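Chapter 4
Choosing a Gripper (and Living With Your Choice)

26 October 2024
By the Flesteo workshop team

I'm going to start this chapter with a confession. The first gripper I ever bought was the wrong one, and I kept using it from February right through the summer before I'd admit it. It was a Skenska two-finger model with hard flat pads, lovely to look at, and it held a steel block as if the two had been welded together. Then I gave it a paper cup. You can guess the rest!

So in this chapter we'll be comparing three grippers on the same small arm, with the same controller and the same camera position, and we'll be doing it at a desk. I know most books put this part in a proper lab with a clean bench and a painted line on the floor. Mine was written at home, and I suspect plenty of you will be working through it at home too, with whatever is within reach. Ordinary household things make very good test objects. A mug is my favourite of the lot, as it can be picked up by the rim, the body or the handle, and each of those asks something different of the fingers.
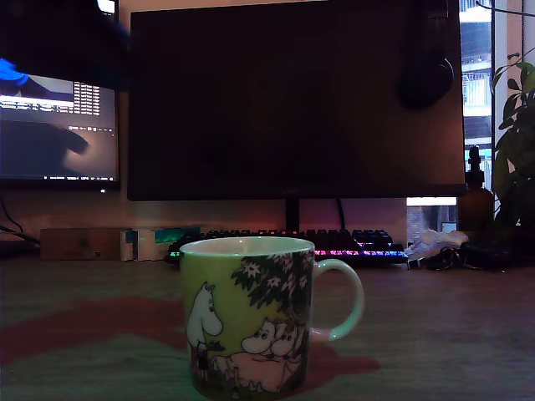

The second gripper is the Munshi, which has soft curved fingers and a much gentler close. The third is the Fomon, a sort of halfway house – stiff fingers with rubber tips you can swap over. I ran 347 grasps across the three of them, and 231 of those held for the full count of ten. That sounds respectable until you split the figures up by object and by grasp point (we'll do this in section 4.3, so keep a spreadsheet handy).

Before any of that, you need to set your controller up so the comparison is fair. Put the closing speed at 60 per cent for all three and leave it alone. It's very tempting to slow things down for the gripper you like best, and I've done it myself without noticing. Write down the pad width, the finger travel and the weight as well, even if they seem dull now – we'll need all of them when we get to payload.

Start with section 4.1, where we bolt on the Skenska and teach the arm its new length.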